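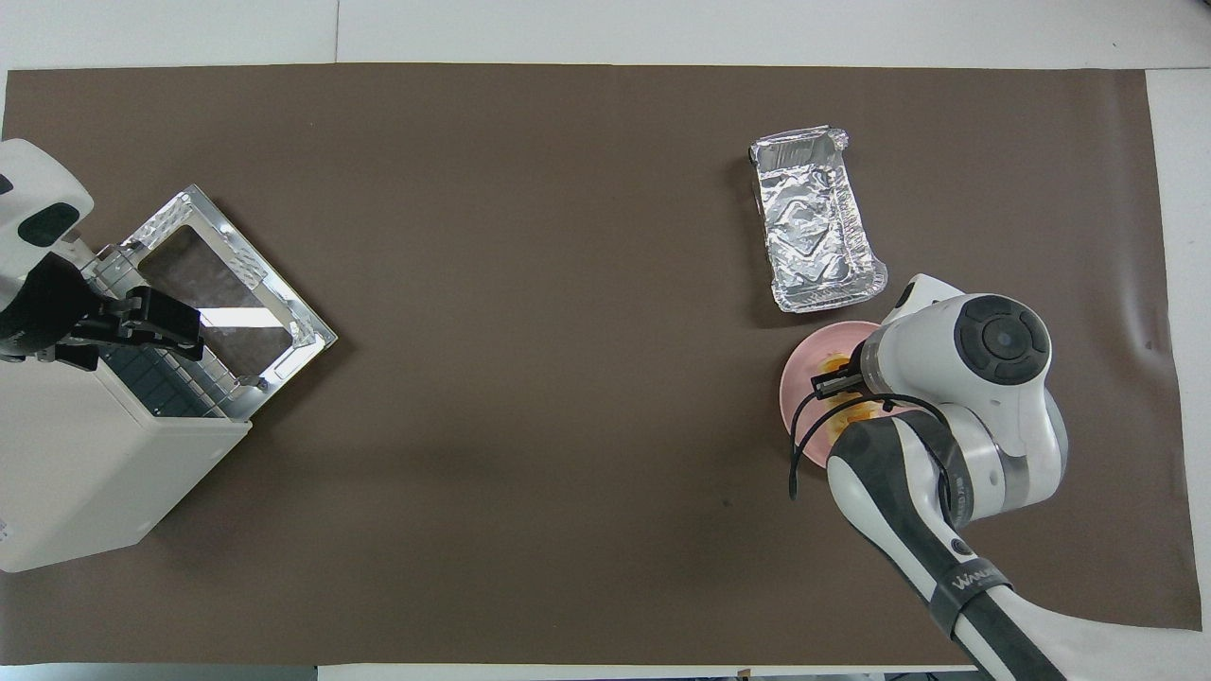

Grip force is the wrong number to lead with, one reader wrote after Orko put out its first gripper notes in May. The same reader asked for a test in which the gripper has to deal with food, thin metal and a hinged door in the same run, and asked that the failures be printed too.

**Orko publishes results of two-arm kitchen gripper comparison**

MENZIES - Orko has released the results of a bench comparison of two finger designs for parallel grippers, the Flerkell and the Jindow, on a table-top cooking task. The comparison covers around 3,000 grasps. The full log, including every dropped and damaged piece, can be requested from the company at no charge.

The task uses two arms and a toaster oven. One arm handles the oven door and holds it by the edge while the other works. The second arm picks up pieces of food and moves them between a round plate and a rectangular foil tray. Brown paper covers the work area and is replaced between sets.

Both finger designs were run on the same arms with the same controller. Nothing was changed between sets except the fingers and the closing speed. Each design was tested at nine closing speeds, and every set was repeated on a later day by a different operator. Operators were not told in advance which design they would be running.

The Flerkell finger is straight and stiff, with a narrow tip. The Jindow finger is wider and has a soft pad that gives when it touches something. Both are sold as general-purpose parts, and neither maker took part in the work or paid for it.

On the food pieces, the Jindow finger did better at the higher closing speeds. It left fewer marks and dropped fewer pieces on the way to the tray. At the lowest speeds there was little to choose between the two. The Flerkell finger did better inside the tray itself, where the walls are close and a wide tip tends to touch the foil before it reaches the food.
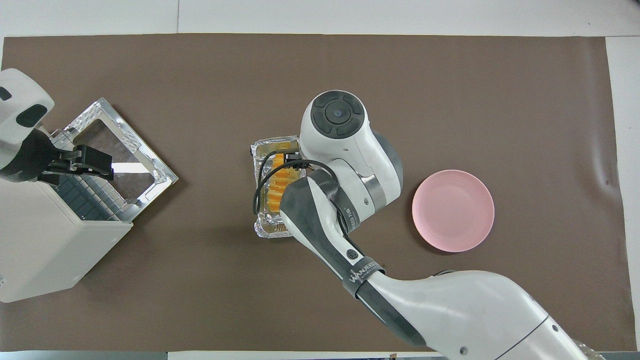

**Orko Gripper Evaluation Team - News and Results**

The tray gave the team more trouble than expected. Foil bends easily, and a tray that has been pushed once sits differently the next time. Early sets were thrown out for this reason and are marked as such in the log. In later sets the tray was swapped for a new one after 20 placements, and operators recorded any contact with the walls as a fault, even when the piece ended up where it should.

Door handling was scored separately. The holding arm has to close on the edge, keep its grip, and stay clear of the other arm's path. The Flerkell finger held the edge with less slip. The Jindow pad crept slowly along the metal during long holds, and the team had to raise the closing force to keep it in place. Orko recommends that anyone using a soft pad on a door or lid check the grip position during the hold as well as at the start.

Cable routing also affected the results. A loop left slack at the wrist can hang in front of the work and block the operator's view of the fingertips. Several missed grasps in the log carry the note "cable in view." The team did not remove these from the totals. They are listed in their own column so that readers can leave them out if they wish.

Orko is not naming an overall winner. For a cell where one arm handles food and the other handles doors or racks, the results support fitting different fingers to each arm. Shops that must use one design throughout will probably be better served by the Flerkell at low speed - slower, with fewer contacts in tight spaces.

The comparison has limits. It used one oven model, one tray size and a small range of foods. Oven temperature was not part of the test, and no claim is made about how either pad holds up to heat or to repeated washing. Wear was checked by eye only.

A second round is planned at the Menzies site. It will add wire racks, and it will look at whether a camera mounted at the wrist cuts down on wall contacts compared with an overhead view alone. Suggestions for foods and containers are welcome until the end of the month.

**Availability**

The results log, the scoring sheet and the speed settings are available on request from the Orko press desk. Reprints of the summary table are permitted with credit to Orko. Requests to visit the bench should go to the same desk, and visits are held in the afternoon, after 2 p.m.

**About Orko**

Orko tests grippers, fingers and controllers for small food and packing operations. It does not manufacture or sell the parts it tests.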